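Stillham Dialect Words – README

Version 3, updated in November

What's in the folder

Stillham Dialect Words is a collection of short recordings and written notes on the words people use in and near Stillham for weather, food, farm jobs and being in a bad mood. (There are a lot for being in a bad mood!) It began as a list on the back of a parish newsletter and has grown into something we're really proud of. This version has 42 speakers, up from 18 in version 2, and the new ones bring in the whole Broltar side of the valley, where even the word for drizzle changes.

words.csv – one row per word, with spelling, meaning and the speaker code
speakers.csv – speaker code, age band, village, years lived there
audio/ – one WAV file per speaker, named by code
notes/ – plain text notes, some long, some barely a line
old/ – version 2 as it was, for anyone who built on it

How the words were gathered

Each speaker sat down with one of us for a chat, usually on a Saturday morning with tea. We used a set of 50 prompts, such as "What do you call the end slice of a loaf?", and then let people wander off wherever they liked. The wandering is the best part – please do listen past the prompts. Speaker B07 goes off on hedge-laying and gives us nine words we had never heard before, all in one breath.
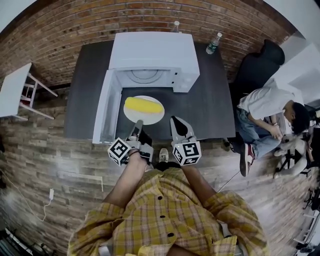 Zane Avotiņš wrote after version 2 that the spellings were too tidy, and that "slape" and "slaape" ought to be two rows, as the long vowel is a Stakau habit and you lose it if you fold them together. We agree, and they are now separate. The same goes for 22 other pairs, all marked "split" in the status column.

Spelling

We write words as the speaker would, if they had a view, and as they sound to us if they didn't. There is no phonetic column yet. If you can write IPA and have a few free evenings, we would love to hear from you.

Known problems

A12 has a clock ticking all the way through.
C03 and C04 are sisters and talk over each other, so some rows carry both codes.
Children's words are thin. Only two speakers are under 20.
"Mardy" is listed under both weather and mood. Leave it, it's right!

Using it

You may copy, share and change the lists and notes for any purpose, with credit to Stillham Dialect Words. The audio is for teaching and study only, as agreed with the speakers. Please don't try to work out who anyone is from the recordings.

Adding a word

Send the word, what it means, where you heard it and a sentence with it in. The Ramasamy form in notes/ has the right boxes, but a plain email does just as well. Words from just over the county line are welcome too, and go in with status "edge".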